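Section 7 - Round glass table and chairs: setting up, cleaning, resetting the room

Applies to the Karras glass tables in the Clolmont building, meeting rooms and break area. The Kokville site has the older wooden ones, see their own guide.

Before you start

Two people for any lifting. One person is fine for cleaning and chairs. Gloves on when the top comes off, the edge can be sharp if chipped.

CAUTION: Never slide the glass across the legs. Lift it straight up, carry it on edge, put it down on a blanket. Not on bare tile.

7.1 Putting the table together

1. Blanket down first, glass top on it.
2. Stand the hub up where the table is going. Leave 79 cm clear to the nearest wall or nobody gets past a pulled-out chair.
3. Fit the legs to the hub, finger tight only.
4. Check the caps and feet are all on. Missing one - stop, get a spare from the Beltovthorpe store.
5. Tighten up with the key in the bag. Snug, dont force it.
6. Lower the glass on. Both people say ready before letting go.
7. Look straight down from above and centre the top over the hub. Press gently on the rim, all the way round. If it rocks, glass off again and back to step 5.

Note: new tops come with a thin film on both sides. Peel both. People forget the bottom one.

7.2 Cleaning

1. Chairs out.
2. Spray the cloth, not the glass. Spray runs over the rim and ends up on the chrome.
3. Top side first, circles from the middle outwards. Then the rim, then underneath.
4. Legs and hub with a second cloth, barely damp. Dry straight after.
5. Floor last. Glossy tile shows every footprint so work backwards to the door.

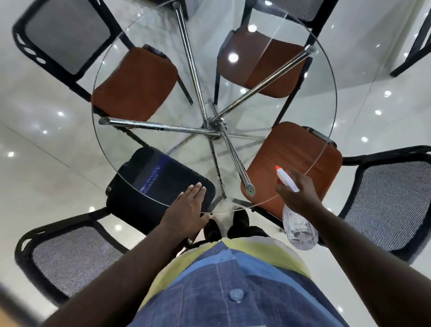 Chrome needs more looking after than the glass. Wipe each leg from the hub out to the cap, turn the cloth, do the next. Go into the middle where the legs meet, muck sits there. Small dark specks and water droplets along the legs, like these, show right through a clear top, so do the legs again before you put the cloths away. Specks that stay put after two wipes: warm water and a drop of washing-up liquid. No scourers, no bleach.

CAUTION: Wet tile is slippery. Sign out until the floor is dry.

7.3 Chairs

1. Brush the seat cushions, then a damp cloth on any marks. Orange seats and black seats get the same treatment.
2. Mesh backs - soft brush only. Do not spray.
3. Push each chair in so the front of the seat goes under the glass. Stop before the frame touches the rim.
4. Spare chairs along the wall, never stacked on the table.

Note: seat fabric needs 38 minutes to dry with the windows open, longer in December. Keep people off untill then.

7.4 Regular checks

Every 18 weeks: tighten the legs, check caps and feet, run a gloved finger round the rim for chips. Any chip at all, table out of use and report it the same day. Write the check on the card inside the cupboard door.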